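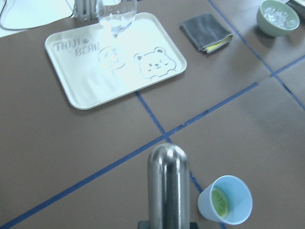 Skesero

Hi, and welcome to my little recipe box! Skesero is a folder of plain text files with 60 family recipes, most of them soups and flatbreads, plus a tiny script that turns any of them into a shopping list. I started it in April when my paper cards got too greasy to read (the lentil one was basically see-through).

What's in here
recipes/ – one file per dish, named after the dish
units.txt – cups to grams, my numbers, argue with me if you like
list.py – makes the shopping list

How to use it
Run python list.py lentil-soup 4 and you get everything for four people. You can name up to five recipes at once and it adds up the onions for you, which I love way more than I should!

Things that don't work yet
Eggs. If you halve a recipe with five eggs it will happily tell you to buy two and a half. Oven temperatures are all in Fahrenheit, and the Dutdale bread file still has "bake till it smells right" where a time should go.

Thanks
Arturo Leone typed up nearly all the breads, and Jahangir Khan fixed the rounding bug and sent me his rice pudding (make it, please).

Last updated 4 December 2023. Copy whatever you want, and if you cook something, open an issue and tell me how it went.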